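Home Checklists Kitchen Storage Contact
Search this site Enter keyword Go

Small hand tools and spoons – year-end check, Esta house kitchen
2020-12-26 Posted by the kitchen desk, Kander

Scope: peelers, graters, teaspoons and serving spoons from the top two drawers. Knives and scissors are on their own sheet. Same headings as the May check so the two can be read side by side.

1. Drawers emptied and wiped out
Done. Crumbs in the back corners of the second drawer, as in May. Runner on the left side is stiff but closes fully. The Skidus liner has lifted along the front edge and needs to be cut again, 530 mm wide by 300 mm deep.

2. Blades – edges, chips, rust
Pass with comment. Peelers looked at under the lamp, both sides. No rust found. One straight peeler had dried potato starch in the slot and went back to the sink. Use the small brush for this and work from the back of the blade. Do not push a fingertip through the slot.

3. Blades – fixed firmly in the head
Pass. Hold the handle, press the head lightly against a folded towel and feel for movement. A swivel blade is allowed to rock. A fixed one is not.

4. Handles and rings
Pass. No cracks in plastic handles. Rings on metal handles should sit flat and not turn. If one turns, water is getting in under it and the tool should be set aside until it can be replaced.

5. Hanging loops
Pass. Pull once, firmly. Tools with a loop can go on the rail by the window, but anything with a serrated edge hangs at the far end, away from the towel hook.
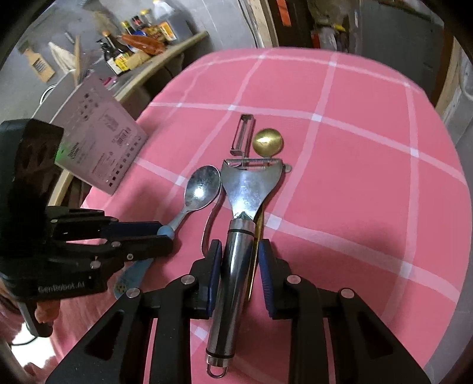 Peelers and spoons on the pink cloth. The wide Y-shaped peeler has a serrated blade.

6. Spoons – bowls and finish
Pass with comment. Gold-colored spoons are to be washed by hand with a soft cloth, no scouring pad. Light scratches are acceptable. Flaking is not, and any spoon that flakes is thrown out the same day. Spoons with printed plastic handles stay off the top of the stove.

7. Sharp and blunt items stored apart
Fail. Peelers and teaspoons were sharing a compartment in the top drawer. Anyone reaching in for a spoon can catch a blade. Peelers now go in the narrow tray on the right, heads pointing to the back. Blade covers have been ordered from Dmytriv, pack of 100, which is more than we need but the smallest they sell.

8. Drying before storage
Pass. Everything to be towel dried and left out on a cloth before it goes back. Slots and collars hold water longest.

9. First aid
Blue plasters in the cupboard beside the sink, box in date. Burn gel is low – add to the shopping list.

Open actions: 3
– recut the drawer liner
– fit blade covers when they arrive
– replace burn gel

Item 7 to be looked at again once the covers are on. The rest can wait until May.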